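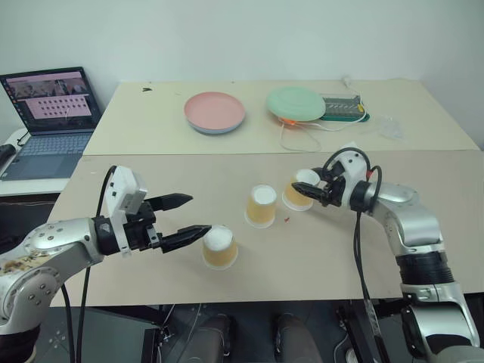 Three paper cups turned upside down on a tabletop.

The reunion episode of Truvonura ran for two hours on Monday night, and by my count it contained one new piece of information. The rest was people on couches answering for things we had already watched them do. I have seen every season of this show, and I think the reunion should go.

For anyone who skipped this year, Truvonura puts a group of single people in a lakeside house in Durndale and asks them to pair off. Every week there is a ceremony, and whoever is left without a partner goes home. That's the whole format. It doesn't need much more, and for the first several episodes this season it was as good as it has ever been. The couples talked to each other. They cooked bad dinners. One argument about a borrowed jacket took up most of an episode and I would have watched another one.

Then the social media posts started. Before the season was half over, two of the contestants were hinting online that they had been edited unfairly, and a third was selling a skin cream. By the time the final ceremony aired, anyone who cared already knew which couple had split up. The reunion was promoted for weeks as the place where we would get answers. What we got was the host reading those same posts out loud and asking people how they felt about them.

My problem is with what the reunion does to the season that comes before it. Contestants now know they will have to sit on that couch. You can see them preparing for it in the house. They say things like "I just want to be on record" in the middle of a fight. They apologize in full sentences, facing the right way, in words that will sound good when the clip is played back to them months later. People who are really angry don't talk like that, and people who are falling for each other don't either.

The early seasons had no reunion at all. They ended with the last couple walking down the dock and a line of text telling you whether they were still together. I remember being frustrated by it. I also remember talking about it with people at work for a week, which I have not done after any reunion. We had to make up our own minds about who behaved badly.
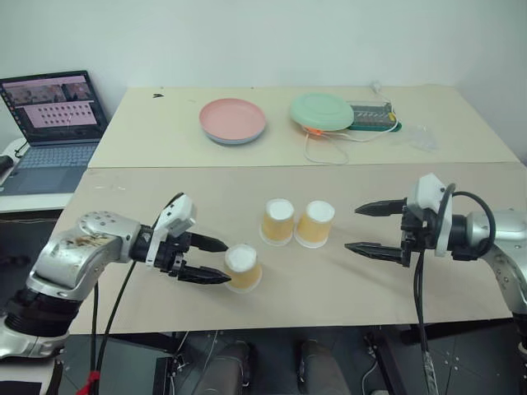

The usual defense is that the reunion gives contestants a chance to tell their side. I take that seriously, because some of them are treated badly in the edit. But look at how the time was divided this year. The man who kept three women guessing all season got a long opening segment, a highlight reel and a standing ovation from part of the audience. The woman he lied to most got a few minutes near the end and was interrupted twice. If the point is fairness, a studio crowd and a clock are poor tools for it. A contestant with a phone can say what she wants for as long as she wants, and most of them already do.

The other defense is money. A reunion is cheap to make and people tune in. The Brirby podcast, which covers the show every week, polled its listeners after this one, and roughly 3000 of them answered. Most said they had watched it. Most also said they would rather have had another regular episode. That isn't a scientific survey, and those listeners are the most devoted fans the show has. Still, if they would trade it away, I'm not sure who it is for.

Other shows have found better endings. Pillai, the baking and dating one that everybody made fun of when it was announced, closes with a ten-minute visit to the final couple at home some months later. There is no host or audience. In the last one they were assembling a bookshelf and getting annoyed with each other, and I learned more about whether they would last from that than from anything said on a couch.

Truvonura could do the same thing for very little. Send one small crew to see the couple, or to see each of them separately if it didn't work out. Skip the man with the highlight reel. Let the woman he lied to decide whether she wants to be filmed at all, and leave her alone if she doesn't.

I'll watch next season either way. I would just like it to end when it's over.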